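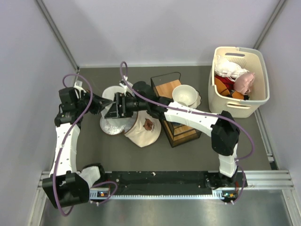 Movville Neighbors > General > Listening session, who's going?

sakda_c
February 12, 2021
ok so the library is doing another listening session about policing and the August protest. on zoom again. last one had 300 people signed up and they let 20 talk. two minutes each. worth it or no

hemmin_st_mom
Going. Didn't speak last time, just listened, and I heard stuff from people on my own street I had no idea about. That counts for something

Wendelin H.
We have had the same meeting three times now. Same slides. Same "thank you for sharing." Not going to sit through a fourth

sakda_c
fair but if you dont show up they say there's no interest

Wendelin H.
They said that when 337 of us signed the letter. So

K. Tanasarn
I helped with that letter. We did get an answer, it was just slow — the complaint form is in four languages now and you don't have to go to the station to hand it in. Small, I know. My mom used it in her own language, first time ever.

rokd
didnt know that about the form. where is it

K. Tanasarn
City site, under Residents, then Complaints. Scroll way down. Yes it's buried, I've asked them to move it

rokd
found it thx

Nitness
Unpopular opinion maybe but I'm tired of being asked to have uncomfortable conversations. I've been having them since second grade. Would like the other folks to take a turn

hemmin_st_mom
That's fair and I'm sorry if I sounded cheerful about it. Some of us are behind

Nitness
not aimed at you. more at the format. why is it always us telling and them nodding

Amnuay S.
Then ask for a different format? Small groups, council members have to anwser on the spot. I emailed my rep about it, got a auto reply, will try again

Wendelin H.
Small groups I would go to. Put that in writing and I'll sign it

Amnuay S.
Draft tonight. Send me names by message, not here pls

sakda_c
put me down. still going to the zoom one too

rokd
same, both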